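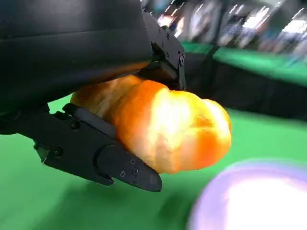 Books and Reading: Buying and Collecting

Should I replace my mismatched paperbacks with a matching set, or is that daft?

Posted by Deolinda Barros, 2022-07-05

Hello all, first proper question from me, so be kind!

I've got myself in a tangle over my Trodero novels. If you don't know them, they're the long family saga set in a salt town, starting with the grandmother as a girl and going on until everyone has fallen out over the house. I love them. I read the first one on a train years ago and missed my stop, and I've been picking up the rest ever since, mostly from charity shops and once from a box outside somebody's gate.

The trouble is that they were published by two different firms. The early ones I have are the old Vieira paperbacks, with the cream spines and the tiny print, and the later ones are Drolto, which are taller and shiny and have the title running the other way up the spine. Side by side they look awful. The Vieira ones are also going brown, and the glue in the second book has given up completely, so I read it last time with an elastic band round it and lost a page of chapter nine down the side of the bath.

Now Drolto have brought out the whole lot as a matching set of 6 in a slipcase. I had a look at it in the shop in June and the print is a good bit bigger, which my eyes would be very glad of. But it isn't cheap, and the woman at the till said she thought the translation had been "freshened up", whatever that means. I don't want it freshened up! I like the grandmother being rude in exactly the way she's rude now.

So what I'd like to know is:

Is the text in the new set really different from the old Vieira one, or was she guessing?

Is it worth getting the slipcase, or should I just replace the falling-apart one and put up with the ugly shelf?

And if I do buy the set, what on earth do I do with the old ones? My sister says bin them, but I can't put a book in a bin, I just can't.

I should say I'm not a collector and don't care about first editions. I reread them every couple of years, usually in winter, usually with toast. I've only the one decent bookcase and it's already two deep on most shelves, so keeping both lots would mean something else going.

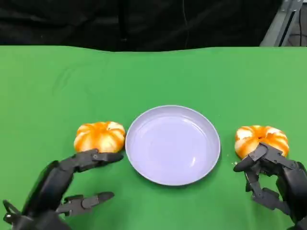 Two little pumpkins and a plate on a green cloth.

3 answers

Answer from Abdul-Rahman Dogbe (accepted)

I've got both, so I can help a bit. I bought the Drolto set when it came out and kept my Vieiras because I'm soft.

She wasn't guessing, but she wasn't quite right either. Books one to three in the new set are a different translation altogether, by a different person. Have a look at the page with all the small type on the back of the title page and you'll see the two names. From book four onwards it's the same text as the Drolto paperbacks you already have, with a few spelling mistakes put right (there was a horse that changed its name halfway through book five, and it now keeps the same one throughout).

As for how different the first three are, I sat down one evening with both copies of book one open on my knees and compared the opening, the wedding, and the bit where the grandmother sends the priest away. The new one is smoother and a lot easier to follow when everyone is talking at once. The old one is lumpier, and to my ear it's funnier. In the Vieira she tells him to take his hat and his opinions with him. In the new one she asks him to leave and says he may take his opinions too. It's the same joke really, but I laughed at the first and only smiled at the second. You may well feel the other way, plenty of people do. My wife prefers the new ones and gave up on the old book one after 300 pages, which I still think is a funny place to stop.

So if it's the rudeness you love, hang on to your first three whatever else you do. They're out of print and they do turn up, but the nice copies are getting harder to find, and book three is a real pain.

On the slipcase itself – it's handsome, but it's tight. I've got mine out of it now because I was tearing the top of the spines trying to hook them out with a finger. If you can handle one in the shop again, try pulling the middle book out and see how you get on. The paper is good and white, and it lies open better than the old ones, so toast-friendly, I'd say. The print is definitely kinder. I used to need my glasses and the good lamp for the Vieiras and now I can manage with just the glasses.

What I'd do in your shoes is look for the new ones sold singly. The shop may tell you they only come as a set, and that was true to begin with, but mine will order them one at a time if you ask. Then you could get a clean copy of book two to read from, see how you like the new translation, and only carry on if you do. It's a much cheaper way to find out than buying the lot.

And for the one with the dead glue, don't use sticky tape. I did that to a cookery book and it went yellow and took the words off with it. A thin line of the white bendy glue that bookbinders use, run down the inside of the spine, then pressed overnight under something heavy with greaseproof paper on both sides so that you don't stick it to the table. It won't be pretty but it holds. I've done 4 or so paperbacks that way and they've all been read since. Your missing page is another matter. If you tell me which chapter break it comes after I'll happily copy out what's on it, it's no bother.
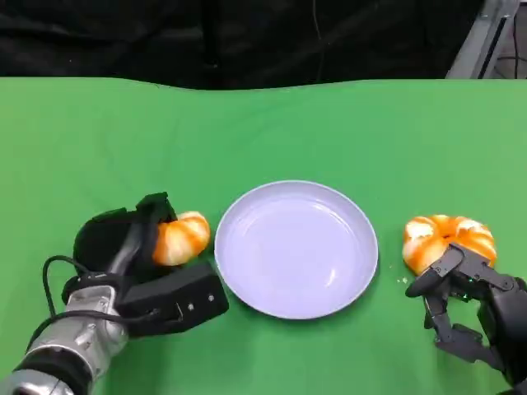
More replies to this question

Answer from saltmarsh_jo

get the set, life's short. I had mine off Betatel with a voucher, and it came with one corner squashed but they knocked some money off when I complained. Didn't notice any difference in the words but I was reading them for the first time so I wouldn't, would I. Old ones can go to a charity shop, they won't mind brown pages, they might mind loose ones.

Answer from Pim in the attic

I'd go against the set, I'm afraid, and it's nothing to do with the translation. I replaced all my old detective paperbacks with a smart matching row a while back and I've hardly opened them. I used to know where everything was by the feel of the thing. The one with the tea ring was the one with the vicar, the one with the corner gone was the boat. Now they're all the same and I pull out the wrong one every time, and half the time I just put it back and watch telly.

I know that's just me being sentimental. But you said you like rereading them, and I think a shelf that looks a mess is a small price if the books on it are the ones you reach for. You could always put the tall ones at one end and the short ones at the other, with a plant in the middle. I did that with my gardening books and it looks quite deliberate.

If the print size is what's bothering you, that's different, and I'd go with what Abdul-Rahman says and try a single one first. Does your library have the new edition? Ours has the first 2, and you can ask them to get the others in. It took ages, mind.

As for giving the old ones away, please don't bin them! There's usually somebody who wants a reading copy. I passed a whole run on to a neighbour's daughter who was off to college, and she's still sending me messages about who ought to have inherited the house.

Comment from Deolinda Barros

Thank you all so much, this is more help than I dared hope for. Abdul-Rahman, I had no idea about the two translators, and I've just been and looked at the small type in mine and there's the name, plain as day. I'm going to keep the first three then, and ask the shop about ordering book two on its own.

The missing page is the one right after the cousins arrive with the piano, if you really don't mind? Mine goes straight from them on the stairs to somebody crying in the kitchen, and I've never been able to remember who it was.

Pim, I like the plant idea, though mine would be dead by August.

Comment from Abdul-Rahman Dogbe

It's the aunt who's crying. I'll type the page up tonight and send it to you in a message – it's quite a long one, both sides, and the piano doesn't make it up the stairs.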